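Folding on a big table vs folding on the bed – where do you all do yours?

stisov_lane
Posted Thursday, 7.40pm
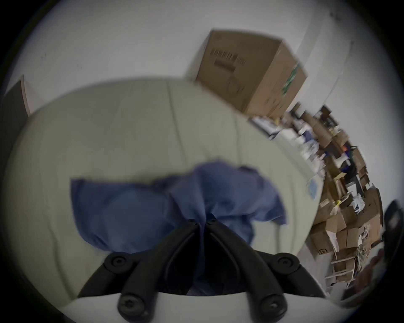
The blue one, bunched up. Big pale table, plenty of elbow room.

Right, so I've finally moved all my folding off the bed and onto a proper table and I'm never going back. I used to tip the whole basket out on the duvet, do half of it, get fed up and then sleep next to the rest (don't judge me!). The trouble is I still end up with one lump of cloth that won't lie flat, like the blue one there. One side goes out nicely and the other bunches up the second I pick at it. Do you smooth first and then fold, or fold and smooth as you go?

firka200
Smooth first, always. Hold two corners, give it one good shake and let it drop. If you pinch it in the middle you just drag all the creases towards you and then you're chasing them round the table.

mangle_and_peg
Disagree with firka200, sorry. Shaking is fine for towels but with anything thin it lands in a worse heap than it started. I lay it down as it comes, find the hem and walk my hands outwards. Takes longer – maybe – but I only do it once.

firka200
We'll have to differ! I've got four in the house and no time for walking my hands anywhere.

brirkden_bess
Is that a towel or a shirt, stisov? I can't tell from the photo and it makes a difference. A shirt wants to be face down with the buttons done up, top and third one at least.

stisov_lane
Honestly, I'm hopeless with both, so advice on either please.

brirkden_bess
Ha, fair enough. Towels in thirds lengthways, then in half, then half again. Shirts face down, sides in, sleeves back on themselves, bottom up to the collar. I had a Hubmann folding board for a while and it went to the charity shop. Too small for my husband's shirts and it slid about.

mangle_and_peg
I loved my Hubmann! Put a damp tea towel under it and it stays put.

oddsocks209
Bed folder here and not ashamed. My kitchen table has crumbs on it from one end of the week to the other and I'm not wiping it down every time I want to fold a pillowcase. Also it's the wrong height and does my back in.

stisov_lane
The height is what sold me on it, I was always stooping over the mattress. How high is your table, oddsocks?

oddsocks209
No idea, low. It was my nan's. I'll measure it at the weekend if I remember.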